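Stock rotation and expiry waste in a small hospital store
by Zulkifli Lubis
10/2/24

Background. My placement was at the Sketcombe site, in the supply store that feeds the wards. The job I picked was expired consumables. Dressings, giving sets, catheters, that sort of thing. Stuff that gets bought, sits, goes past its date and ends up in the bin. The store manager had a feeling it was getting worse but no numbers. So that became the project.

What other people say. Most of the reading comes down to first in first out versus first expired first out. FIFO is easy to teach, new stock at the back, old at the front. FEFO goes by the printed date instead, which matters when a supplier sends a later delivery with a shorter date on it. Happens more than I expected. Also read a bit on two-bin systems, where you use up the first bin and then swap to the second and reorder. Good for cheap fast items. Less good for slow ones, because the second bin can sit for a very long time.

Method. Picked 60 product lines off the stock list, a mix of fast and slow movers. For each one I wrote down the shelf quantity, the earliest and latest date in the bin, and whether the earliest was at the front. First check in August, second one after the labels went on. Same lines both times. I did the counting myself so at least the errors are consistant. Ward cupboards were left out, no time and needed a different sign off.

The change itself was small. A coloured dot on anything due to expire inside 2 months, plus a card on the front of each bin with the earliest date in pencil. Whoever puts the delivery away updates the card. Pencil because the first lot in pen were a mess by the end of the week.
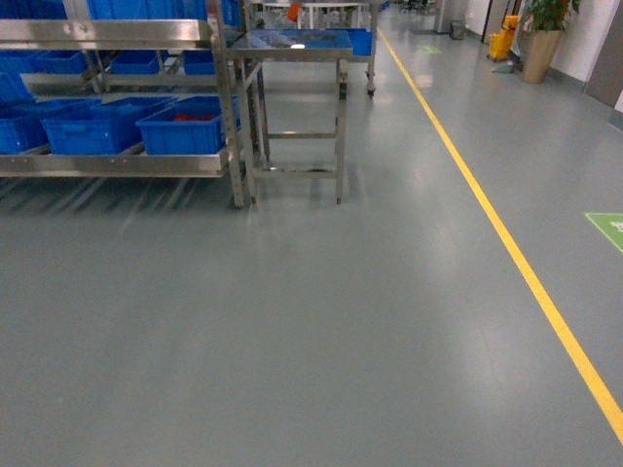

Why not just order less?
Because order sizes are mostly set by the supplier. Our main one, Hidbridge, sells a lot of the slow lines by the full carton only, so a ward that uses a handful a year still gets a carton. Splitting cartons with the Gidunberg site would help but there's no transfer form for it yet.

Results. In the first check 10 lines had something already out of date in the bin. In the second check it was 2. Both of those were slow movers and both had arrived with short dates, so rotation wouldn't have saved them anyway. I also pulled 71 single items across the two checks, all logged in the write-off book with the reason. Before this the book mostly just said "expired" with no line number, so can't compare to last year. Would have been nice.

Front-of-bin order improved as well but I don't trust that part much. People knew I was coming back to look.

Talking to staff. Storepersons liked the dots, were lukewarm on the cards. Main complaint was that the cards fall off when the bins get pulled out. One person said they check the date on the packet regardless so the card is double handling. Fair. Nurses who collect their own stock after hours don't update anything and I don't think they should have to. That's probably where the card system leaks.

Problems with the project. Only one store. Only a short gap between checks. Deliveries were light in that period so the shelves were easier to keep tidy than normal. And no costs in here, I asked for unit prices from the Venkataraman purchasing system but my login only shows quantities. Tried to get it changed, ran out of placement.

Recommendations
- keep the dots, they cost next to nothing
- swap the pencil cards for a clip-on holder, trial on the slow lines first
- ask Hidbridge for a minimum remaining shelf life on delivery, in writing
- set up a simple transfer sheet with Gidunberg for part cartons
- line number in the write-off book every time, otherwise whoever does this next is stuck where I was

If it gets repeated I'd include the ward cupboards from the start. My guess is more goes out of date there then in the store, becuase small amounts get tucked away and no one is rostered to look. Can't show that from my data though. Checklists and both count sheets are in the appendix, second sheet has the corrected total for saline flushes.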